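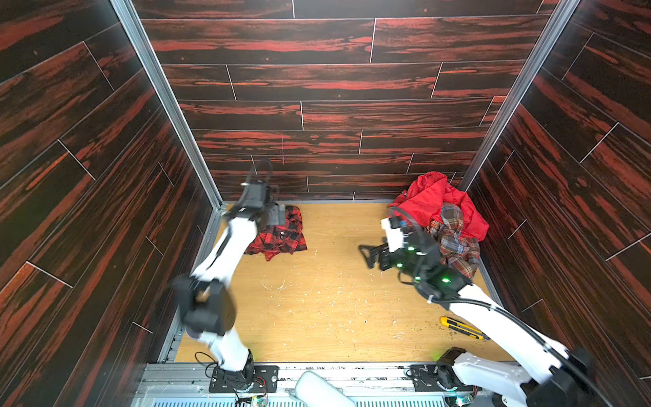

Figure 7.1 Two arms over a shared floor, with clothing near each gripper.

Home | Contents | Previous | Next | Glossary

Chapter 7: Planning for Things That Won't Hold Still

Reading time: 16 minutes

Up to now, every object in this book has had a pose. You wrote down six numbers, handed them to the planner, and got a path back. A shirt laughs at six numbers! Fold it once and its outline changes, lift it and the outline changes again, and most of the cloth is hidden under more cloth. This is where planning software starts to get really fun, and we have been looking forward to this chapter since Chapter 1.

We will build a small two-arm planner called Stutska, adding one module at a time. It runs on top of the Minside message layer from Chapter 5, so if your queues are still dropping commands, go back and fix that first. The full source is 3137 lines, and you will write nearly half of it yourself.

7.1 Which pile is which?

Perception comes first. A red jacket and a muted plaid shirt bunched together in a corner make one blob of depth points, and a plain clustering routine will happily call them one garment. Color helps until the plaid has red in it too. Our segmenter gives each pixel a garment label and a confidence score, and it is allowed to answer "don't know." Keep that answer. The planner in 7.3 uses it to choose a safe first grasp.
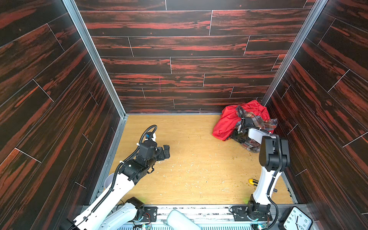 7.2 Sharing the floor

Two arms on one rail can reach many of the same places, so both want the middle. Stutska treats the floor as a grid of 12 by 16 cells, and an arm must reserve every cell under its planned sweep before it moves. The elbow counts as well as the gripper. Students forget the elbow every single year, and it is the long link crossing the floor that causes most of the refused plans in Exercise 7.4.

Loose tools go in the grid too. Mark a utility knife as a blocked region with a wide margin, and never let the cloth segmenter claim it.
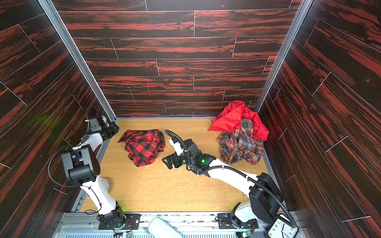

7.3 Picking, lifting, looking again

Once a gripper closes on fabric, the old map is out of date. The lift routine raises the cloth a little, pauses, and asks perception for a fresh outline before it plans the next move. A buffalo-check shirt hanging from one gripper takes up a very different space from the same shirt lying in a heap, and the second arm needs to know that before it comes in to help. 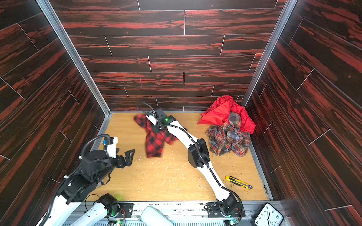 The fresh outline goes into the reservation grid as a temporary obstacle tied to the holding arm. When that arm moves, the obstacle moves with it, plus a margin for swing. You will tune the margin in Exercise 7.6. Try it far too small first and watch the simulator complain; you learn a lot from those logs.

The 46 recorded runs in the Zukmont folder can be replayed without any hardware. Start with the Lloyd scheduler turned off, so that only one arm plans at a time, and turn it on when you reach Section 7.5. Before reading further, open grid.py and find the function that releases a cell. It is shorter than you expect, and the first bug you will fix is in there.

Contact the authors | Copyright 2019 | Back to top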